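Lulovis Play Rooms - Monthly Walk-Through
Site: Rao Street
Date: Fri 27 January
Checked by: Oana Vasiliu
Copy to: Mared Pugh

Entrance and hallway

Front door closer - OK. Shuts fully, no slam.
Door mat - replace. Back corner curls up and will catch a stroller wheel.
Evacuation plan on wall - OK, but it still shows the old storage closet. Mared to send the new drawing.
Fire extinguisher, tag 309 - OK. Needle in the green, pin and seal in place.

Main room

Outlet covers - two missing under the window. Fitted during the visit.
Radiator guard - loose at the left bracket. Tightened, check again next month.
Ceiling lights - one tube flickering. Work order 1520 raised.
Window restrictors - OK, all stop where they should.

Table area

Table edges and corners - OK. Rounded front corners, felt cover has no lifted seams that I could feel.
Curtains - OK. Keep them off the floor heater.
Soft toys - eyes and seams pulled by hand on each one, nothing came loose. The yellow plush goes on the wash list with the others.
Bottles - every bottle with liquid in it needs a label and goes on the high shelf before opening time. Same comment as last time.

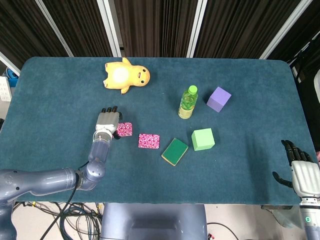 Kitchen corner

Hot water at the hand sink - fail. Too hot for children at full turn. Mixing valve to be adjusted before Monday, use the cold tap until then.
Refrigerator thermometer - OK.
Cabinet locks - OK except under the sink, where the Wasaneo latch opens with a light tug. New one ordered.
First aid kit - short of small bandages, burn gel expires in April.

Outside

Gate latch - OK, a bit stiff.
Path - salt bucket nearly empty.
Fence - one picket split near the bins. Sanded down for now, needs replacing.

Open items: 60 days for the fence, everything else by the next walk-through.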